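Practice Hours Belong in the Robotics Syllabus

Opinion
2022-08-02

The robotics elective at Mimton will enter its next session in October, and the department has been asked to decide how the contact hours should be divided. The present arrangement gives 38 hours to lectures and 40 to laboratory work. A proposal now in circulation would reduce the laboratory share and replace it with simulation exercises that students complete at home. I wish to argue against that proposal, and to suggest that the laboratory share ought to be larger than it is.

The case for simulation deserves a fair statement. It is inexpensive, and a student can repeat an exercise as often as necessary without wearing out a hinge or losing a screw. Grading is simpler, as every student begins from the same file. For a department that must account for its spending each year, these are serious considerations. The budget for the student project last year was 3000, and a large part of it went to cables, batteries and replacement finger pads. No one disputes that this is a substantial amount for an elective.

The difficulty lies in what students come to believe about automation when they meet it only on a screen. In the simulated exercises that accompany the Tomadico textbook, a grasp succeeds when two surfaces meet at the correct angle. The student adjusts a value, runs the exercise again, and receives a score. Very little in this process suggests that a demonstration has to come from somewhere, or that the quality of a learned behavior depends on the patience and posture of the person who first performed it.

The student project, known in the department as Wostiser, is organized around that point. Each team selects a household task, writes a short protocol for it, and records 200 demonstrations with hand-held grippers. Only then does the team train a model, and the course ends before most teams are satisfied with the result. Some colleagues regard this as a weakness of the design. I have come to regard it as the most useful feature of the course. A team that has recorded its demonstrations carelessly will discover the consequences in its own data, and will have to decide whether to begin again.

There is also the question of judgment. A written protocol may say that the object is to be lifted and set down in a bin. It will rarely say how quickly, from which side, or what the demonstrator should do when the first attempt misses. Teams argue over these matters at length. I have read protocols that went through several versions over the placement of a single cup, and the final versions were better documents than most of the term papers I receive. Writing instructions that another person can follow exactly is a skill with value well outside robotics.

A further objection concerns fairness. Students with more experience tend to take the tools, while others keep the log. This happens, and the present course rules do not do enough to prevent it. The remedy is a rotation of duties, stated in the syllabus and checked at each session. The Rätsep prize, for which our teams compete in the spring, already requires that every member submit recordings. The elective should adopt the same requirement, and it should count toward the grade.

Finally, the laboratory sessions teach students to work in ordinary rooms. Industrial cells are built so that very little changes from one day to the next. The rooms in which people live and work are furnished for other purposes, and a course that hopes to prepare students for service robotics should place them in such rooms early.

Demonstration work with the hand-held grippers, among the furniture of an ordinary room: 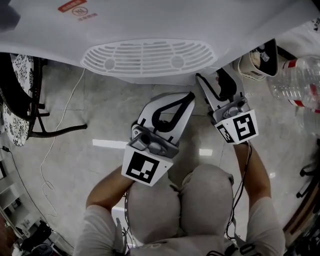
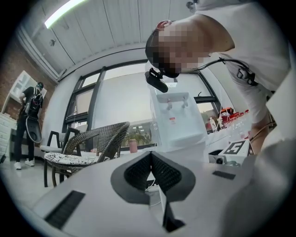
Comment from a former student: I support keeping the laboratory hours, but the essay passes too lightly over the workload. My team finished its recordings in the last week and had almost no time left to study what the model had learned from them. If the department extends the practical share, it should lower the required number of demonstrations or move the protocol deadline forward. I would also keep one or two of the simulation exercises at the start of the course, where they helped me understand the terms before I had to use them in front of my team.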